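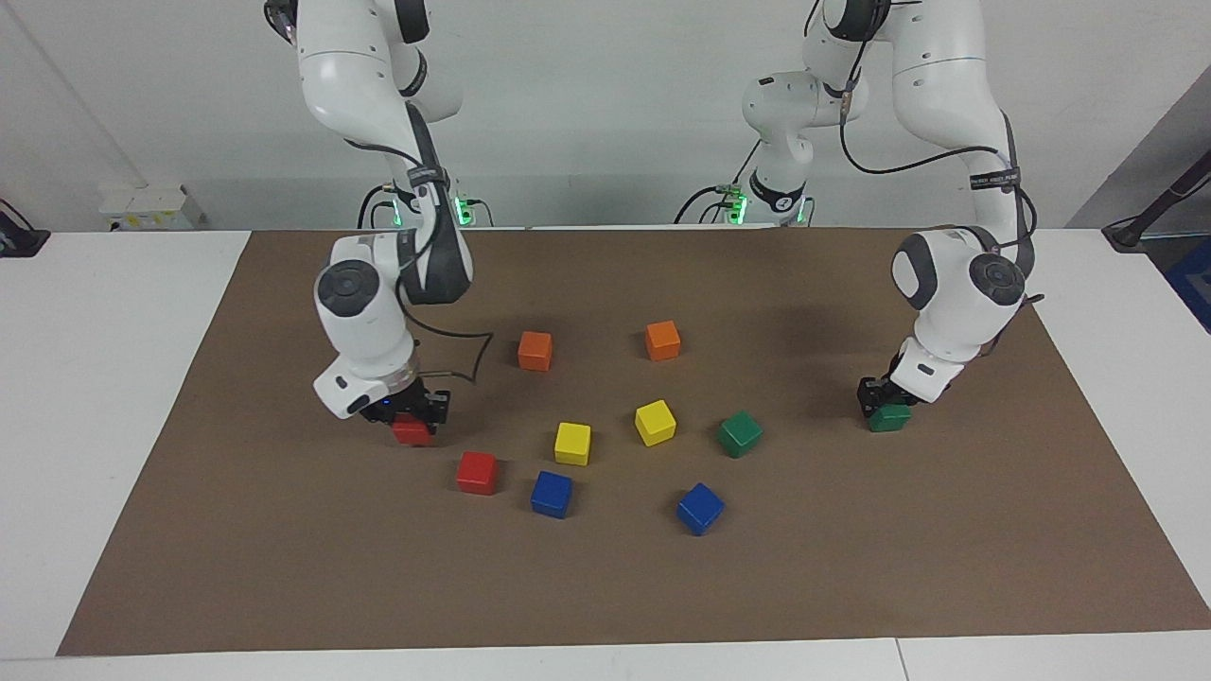 Both grippers closed on a cube, eight more on the mat.

Home Archive Bench notes Links About
Search this blog... Go

Saturday, November 23, 2019

Four hours of wiping a table

I have been promising to write up the two-arm cell since May, and I kept putting it off because most of what I had to say was complaining. I still mostly have complaining. But I spent four hours on it this week and wrote down what I did, so you can have that too.

The controller software is Cesside, which the sales people call "self-maintaining." I have been fixing machines for a living for 13 years and I have never met one that maintained itself. What Cesside does is keep a log and pop up a yellow banner when it thinks something has drifted. The banner had been up for days. It said the right gripper was closing short. It did not say why, and the help page behind it told me to contact my integrator. I am the integrator.

So, the grippers first. I took the fingers off the right arm's gripper and cleaned the slides with a dry cloth and then a swab. There was a line of gray fluff packed in behind one finger. I put the fingers back, ran the close routine with nothing in between, and the number came back where it should be. Then I ran it on a red cube and it was fine there too. The banner stayed up. You have to clear it by hand, two menus down, under a heading that has nothing to do with grippers.

I did the same job on the left arm even though it had not complained. That one was cleaner, but one of the finger screws turned with almost no effort. If I had trusted the log I would have left it alone. I don't know how long it had been like that and neither does Cesside.

Next, the cables. The thin black one at the right wrist hangs out in a loop, and I have gone back and forth on this loop more than I want to admit. Tie it down tight and the wrist pulls on it at the end of its turn. Leave it long and it wanders over the mat and gets in among the cubes. The Prulberg guide that came with the cable kit shows it lying flat along the forearm, in a drawing where the arm is perfectly straight, a pose the arm is never in when it's doing work. I leave the loop. I turned the wrist through its whole range by hand, slowly, watching the connector, and I'd suggest you do that before believing any drawing. The left arm has its cables strapped down along the big upper link and I left those straps alone except to check none had cut into anything.

Then the mat. It's brown, it covers most of the table, and it creeps. Nobody believes me about the creeping. I put a pencil line on the white tabletop along the front edge back in the spring, and the mat had moved up to 4 millimeters off it at one corner. Four millimeters is plenty to spoil a pick if the positions were taught against the mat. Hermenegildo Rosales, who taught them, says they were taught against the table. I asked him to show me in the file and we are still discussing it. Meanwhile I lifted the mat, wiped the table, wiped the underside, and set it back on the line.

With the mat down I put the cubes back out. Ten of them: red, blue, green, yellow, orange, a pair of each. The check I like is a dumb one. Each arm picks up a cube, holds it low over the mat, and waits. Right arm took a red, left arm took a green. I leave them like that while I go look at the joint readings, and if a reading walks while the arm is supposed to be standing still I want to hear about it. I also leave the rest of the cubes in an untidy bunch, some of them turned at odd angles. Every demo I have sat through had them in a neat row, and a neat row tells you very little.

Readings held. Green lights on both bases, for whatever that's worth. I have seen a green light on an arm with a stripped wrist gear, so I count it as proof that the power is on.

Now the part that annoyed me enough to write this. A reseller (Draltudard, and I'm naming them because they put me on a mailing list) wants 950 dollars a year for a "cell health plan." I read the whole thing. It's a remote look at the log, the same log that missed a loose screw, plus 2 visits, and what they do on the visits is clean the grippers, check the cables and confirm the work surface position. See above. Maybe there are shops where that makes sense – if you have a dozen cells and no one who owns a screwdriver, fine. For one table I can't see it.

Woo emailed after my last post to ask whether I regrease the joints. No. The maker says they're sealed and, for once, I'm going along with the maker, mostly because I can't get in there without voiding something.

Still to do: threadlocker on that left finger screw, a second pencil line along the side of the mat, and getting Hermenegildo to open the file while I'm standing there. The banner came back Friday afternoon, by the way. Same message, different arm. I measured the gripper and it's fine, so I cleared it again and wrote down the time.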